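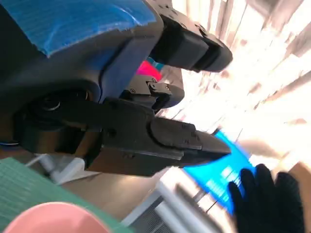

22/10/2021

Long one today, get a coffee. Most of it is about the glue.

So the hide glue batch from Monday has gone off. I opened the jar first thing and the smell got me before the lid was all the way round. Songül says it's the warm shelf over the radiator and I think she's right, because the jar I keep in the fridge (same bag of granules, same water) is perfectly sweet. Tossed the bad one, washed the jar twice, and it still smells a little of farm. New rule for me: mix small, keep it cold, write the day on the lid. I've written that rule in this book before, I know, I found it in May when I was looking up something else.

Fresh mix: one part granules to two parts water by weight, left to swell for an hour, then into the pot at 60 C. The pot thermostat reads low, so I've been trusting the kitchen thermometer and ignoring the dial completely. It ran off the brush nicely, a thin string that broke into drops, and that's how I like it for veneer. For the book press joints I'd want it a bit thicker.

On to the actual job. The writing box from Mr. Koutsoukos is further along than I thought it would be! The old veneer on the lid had lifted along the back edge and there was a blister near the lock, big as a thumb. I slit the blister along the grain with a scalpel, worked fresh glue in with a palette knife, and ironed it down through brown paper. First try it popped right back up when I lifted the iron. Second try I put a warm block on it and a clamp and went away to eat a sandwich, and it held. I'm leaving the clamp on all weekend even though it doesn't need it.

The back edge was harder. There was old glue underneath, brown and glassy, and somebody in the past had squirted white glue in on top of that (why!). Warm water softened the old stuff in a few minutes but the white glue just went rubbery and had to be picked off with a dental tool. That ate the whole middle of the day. Ayantu came by and held the lamp for a while and we got talking about whether vinegar helps. She swears by it for white glue. I tried it on a scrap and it did loosen things up, slowly, but it also darkened the oak a touch, so I'm not letting it near the box. Would be worth a proper test on walnut some time, with plain water next to it.

There's a strip of veneer missing by the left hinge, a long skinny triangle. I went through the offcuts drawer and nothing matched. The new mahogany is too thin and too pink. Rongrong thinks she has some old sawn stuff from the piano lid she broke up, so I'm waiting on that before I cut anything. If hers is thick enough I'll lay it proud and scrape it back. If it isn't, I'll back it with a shaving of something.

Screws: the hinge screws are brass, slotted, and hand filed, and two of them are chewed up badly. I'd love to keep them. Yufang suggested filling the slot with solder and recutting it, which I've never done. I had a go on a junk screw and it looked fine until I put a driver in it and the solder just rolled out of the slot like butter. He said I didn't clean it well enough, and fair enough, I'd given it one wipe. Will try again with proper flux.

The lining can wait. It's a green baize, moth-eaten in the corners, and the owner wants it kept, so I vacuumed it through a piece of net and put it in a bag in the freezer. It is labeled! Please don't move it to get at the ice packs.

Money stuff, so it's written down somewhere: 20 for the granules, 103 for the new cauls and the two deep clamps. The clamps are good but the pads leave a mark on soft wood, so put cork under them. I've cut a stack of cork squares and they're in the tin with the loose hinges. I'm not ordering from Fleso again until they sort out the delivery, the last box sat at the wrong door over a wet night and the shellac flakes came out as one big flake.

Speaking of shellac, I dissolved what I could save of it. It's taking forever. Shake the bottle if you walk past it - it's the one with the rag tied round the neck.

Shiyu asked me to write down what I did with the cabinet scraper, as hers keeps making dust in place of shavings. File the edge square, stone both faces and the edge until the file marks are gone, then burnish flat, then tip the burnisher over just a few degrees and take two or three firm strokes. I was leaning it over way too far for years. A drop of oil on the burnisher too.

For Monday: clamp off the lid, tap all over with a fingernail and listen for hollow spots. Ask Rongrong about the mahogany. Flux. Empty the water out of the glue pot tonight before I go, it's growing a ring.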